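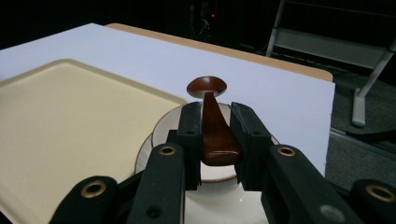
Search the gallery... Go

Spoons, Saucers and Trays: The Table Gallery

5 min read

I've been gathering tableware for most of my adult life, and the small pieces are the ones I love best! A big serving platter gets its moment at Thanksgiving and then goes back on top of the cupboard, but a spoon or a saucer is out every single day. So this gallery is for the everyday things: wooden spoons, plain white dishes, a tray or two, and a few odds and ends that always end up on the same table. Most of them live in my kitchen in Hokport. A few belong to Gudrun Steinbach, who has a much better eye than I do and very kindly let me keep her things for a whole weekend.

Updated Jun 27, 2026, with the new spoon section.

THE SPOONS

The red-brown spoon
My favorite, so it goes first. It has an oval bowl and a glossy reddish-brown finish, and the handle gets wider toward the rounded end, so it sits so nicely in the hand. I use it for soup, mostly, and for tasting out of the pot when I think no one is looking.

The pale one
Unfinished maple, bought at the Irnside spring market in February (yes, they call it the spring market, and yes, there was snow). It has gone a bit fuzzy along the edge and could use a rub with fine sandpaper and some oil.

Gudrun's porridge spoon
Short, fat and deep. She has eaten her oatmeal with it for 12 years and says a metal spoon now tastes wrong to her. I tried it for one breakfast and I'm sorry to report that I want one!

The long stirrer
Not for eating with, just for the big stockpot. There's a scorch mark halfway up from the time I left it leaning on the burner.

The whole drawer
All 32 of them laid out on the counter. I had to move the toaster. If you're wondering whether anybody needs that many wooden spoons, my sister has asked the same thing.

The honey spoon
Tiny, with a hook carved in the handle so it hangs on the side of the jar. Such a clever little thing, and I found it in a box of mixed buttons.

THE DISHES

Saucer with the tan rim
A plain white saucer with a thin tan band around the edge. I love a colored rim this narrow! Put it on top of a bigger white plate and the band really stands out, and the whole stack looks like you made an effort.

The big white plate
Glossy, heavy, goes with everything. It does duty under soup bowls, under the saucer, and under a roast chicken if the chicken is modest.

Grerunell cups
I picked up two of these before I had any saucers to go with them. Grerunell was a small pottery up the coast from us, and the handles are big enough for a whole hand, which I wish more cups could say.

Chipped but staying
A side plate with a nick in the rim at about four o'clock. It holds the tea bags. I've tried to throw it out and I can't do it.

The blue one
Everybody asks about the blue one. It came from Kasten, the secondhand shop behind the Hokport post office, and it has no mark on the underside at all. If you recognize a shallow blue bowl with a ring of dots inside, please write to me!

Stack on the shelf
Dinner plates at the bottom, then salad, then saucers. Gudrun puts a circle of felt between hers. I use coffee filters, and they work beautifully.

THE TRAYS

Cream tray
A large cream-colored tray with raised, softly rounded edges and a flat, pale yellowish-beige inside. White dishes look warmer next to it, and I adore those soft corners. It stays out on the table nearly all the time now.

Breakfast in bed tray
With folding legs, one of them stubborn. You have to push the left one and pull the right one at the same moment. Wonderful when it works, and my nephew can do it with one hand.

The tin one
Painted with pears. The pears are wearing off in the middle where the teapot goes, and I like it even better that way.

Round cork tray
Light as a feather and glasses don't slide. Wipe it, don't soak it. I soaked the first one.

AROUND THE TABLE

Linen napkins
Six from my grandmother and four from a yard sale, and I can no longer tell which are which. They get softer every year.

Salt dish
A lidded pot with its own little scoop. The scoop belonged to something else once, maybe a spice set, but they've been together so long that I count them as a pair.

Table set for one
My usual lunch: soup, bread, a spoon, a saucer for the crusts. I took ages to get the bread right and then the soup was cold, so lunch was reheated that day.

Table set for everybody
The same table on a Sunday, with both leaves in and the piano bench brought through. Not one of the chairs match!

Gudrun's cupboard in Irnside
Look at the order in it! Hers is sorted by height, with the cups on hooks along the front. She let me open every door and told me the story of nearly everything on the top shelf.

The repair corner
Clamps, glue, a jar of mineral oil and beeswax. Two spoons were waiting for new finish when I last tidied it. I warm the oil mixture in a pan of water, wipe it on with an old T-shirt, leave it overnight and buff it in the morning. The smell is lovely.

NOTES

I have almost 900 pictures of this stuff on my computer and only a small part is up so far. The next batch will be teapots and whatever is in the box I brought home from Kasten last time (I know there's a gravy boat in it, and something wrapped in newspaper that rattles).

A few of you have asked how I wash the wooden spoons. Hot water, a little dish soap, then straight onto a towel to dry standing up in a jar. They never go in the dishwasher. The red-brown one gets a quick wipe with a soft cloth afterward to keep its shine.

You're very welcome to print anything from the gallery for your own kitchen wall. If you have a good wooden spoon of your own, I would love to see it, especially if it's an odd shape. Tell me where you found it and what you stir with it, and let me know if I can add it to the page.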